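Thread: moving my vocal sessions over to Wulorine

Print this thread | E-mail this thread

Right, I said I'd write up how the switch went, so here goes. I've been mixing on the same old setup for years and finally moved the lot to Wulorine in July 2023. Long thread, sorry, get a brew.
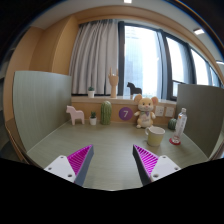 First thing I did was import the Platberg album, which was daft of me, as it's the biggest thing I've got. 179 tracks across the whole project, and a good chunk of those are backing vocals with names like "ooh 2 new NEW". Should've started with a demo!

The import itself was fine. Audio all landed in the right place, fades came over, clip gain came over. Automation was hit and miss - volume yes, pan yes, plug-in stuff mostly no. I had to redraw the delay throws on three songs by hand.

What threw me most was the comping. I'm used to takes living in one folder that you swipe across. Wulorine gives you lanes instead, and the top lane always wins. So if you mute a take lower down, nothing changes and you sit there wondering if your ears have gone. Mine hadn't (this time).

Tip if you're doing the same: colour your lanes before you start cutting. There's a setting under View, then Lanes, then Colour by Pass. It's off to begin with and I went a fortnight without finding it.

Pitch correction next. I use Onu for that and it loads as an insert, no fuss, but you have to switch off "follow clip edits" or it re-reads the whole song every time you nudge a breath. On the long ballad that was around 48 seconds a go. I timed it out of spite.

Someone asked about latency for tracking. At the small buffer I can sing through it with a light reverb on and not feel late. Add the big bus compressor and it all goes swimmy, so I leave that off till the mix.

Templates are lovely though! I've got one for lead and doubles, one for choir stacks, and one for spoken bits. You can drag a folder of busses straight out of one song and into another with the routing intact, and I've wanted that for so long.

Less lovely - the export window. It forgets your file name pattern if you change the sample rate. I bounced the Okent stems twice and had to rename the lot the second time. If anyone knows a fix, shout.

Cost, as people keep asking: I paid 79 quid for the upgrade from the light version. The full whack is a lot more, so do get the light one first if you're curious.

Going to have a go at the drum editing in September, when this album's off my plate. Will add to the thread then.

Get new posts by e-mail. Enter your address to join the newsletter. You can unsubscribe at any time.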